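Looking for a hardware tinkerer to help me get Dravetti out of my spare room

Hi, I'm Torben Steinbach, and I run a very small product company called Steltby out of the town of Cundton. Very small means me, a part-time bookkeeper, and a kiln-sized 3D printer that I should not have bought. I'm looking for a third person, and I'd rather write this ad myself than pay someone to make it sound like every other ad.

The product is called Dravetti. It's a little box that clips onto the drain line of a home dehumidifier or a window air conditioner and tells you when the water has stopped moving. If the line clogs you get a beep and a message on your phone, hopefully before it gets to your carpet. I came up with it after ruining a carpet. We have 53 units out in people's homes right now, and they've been running since last spring. Most of them work great! A few of them beep at three in the morning for reasons I have not been able to pin down, and the owners have been nicer about it than I would be.

So the job. I'm calling it "product engineer" because I had to call it something. What I need is someone who can take a thing that works on my bench and get it to the point where a contract manufacturer can build it over and over without calling me. We've picked a shop for that, Gunawan, and they've been patient with us. They've looked at my drawings and sent back a long list of questions, and I can answer maybe half of them. You would be answering the other half.

For the first few months you'd be doing things like this:

Going through the enclosure with me and fixing the parts that can't be molded. I know the clip is one of them. Gunawan has told me twice.

Redoing the board layout so it uses parts we can get. The current flow sensor is lovely and has a lead time I don't want to put in writing.

Building a test jig. Right now I test each unit by pouring water through it from a measuring cup while holding my phone in the other hand.

Chasing down the three in the morning beeps.

Writing things down. Assembly steps, test steps, what changed between one version and the next and who decided it. I'm bad at this, and I've paid for it. Our second prototype was better than our third and I can't tell you exactly why.
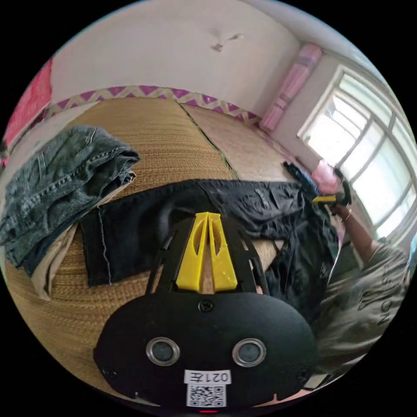 The first real order is 1,350 units, and I want to have a signed-off sample from Gunawan by the end of September. I think that's doable. If you read the list above and think it isn't, please say so in your application, and tell me what you'd cut. I'd honestly put that person at the top of the pile.

About you: I'd like you to have taken at least one physical product into production, even a small run, even one that went badly. Maybe especially one that went badly, as long as you can talk about it. You should be comfortable in a CAD program (I don't care which, I'll pay for yours) and able to read a schematic and argue with it. If you can write some firmware, wonderful, but I have a contractor who does most of that and he's good. A degree is fine. No degree is also fine — I dropped out of mine and went to work in a pump repair shop, where I learned most of what I know about water getting into places.

You don't need to be a plumber or know anything about air conditioners. You do need to be okay with getting your sleeves wet.

The practical stuff. It's 3 days a week to start, and I'd like it to become full time once the first order ships and I can see what the money looks like. It's a paid position from day one, hourly while it's part time, and I'll tell you the rate on our first call so you can decide if it's worth having a second one. You'd be an employee, not a contractor. There's a small bonus when the sample gets signed off. I'm not offering shares right now. I've been on the other end of "we can't pay much but there's equity" and I don't want to do that to anyone.

You'd need to be in Cundton for at least part of the week, mainly because of the test rig, which is made of buckets and doesn't travel. The workshop is behind my house with its own door and its own heat. Parking is on the street. There's a dog, she's old, and she mostly sleeps under the bench with the soldering iron on it. If you're allergic, tell me and we'll work something out. Around 2 trips to Gunawan's plant are likely before the sample is done, and I cover all of that, meals too.

How to apply: send me an email through the contact page on the Steltby site with "Dravetti job" in the subject line. Skip the cover letter. Tell me about one part or product you worked on, what went wrong with it, and what you did next. A page is plenty. Photos or drawings are welcome if you're allowed to share them. Attach a resume if you have one ready, but please don't spend your evening polishing it.

I read everything myself and I answer everybody, though it can take me a week or so. After that it's a phone call, then a paid half day in the workshop where we take a Dravetti apart together and you tell me what you'd change. Then I make up my mind, and so do you.

Applications close 12/08/2026. If you have a question before then, use the same contact page and put "question" in the subject so I get to it faster.

Torben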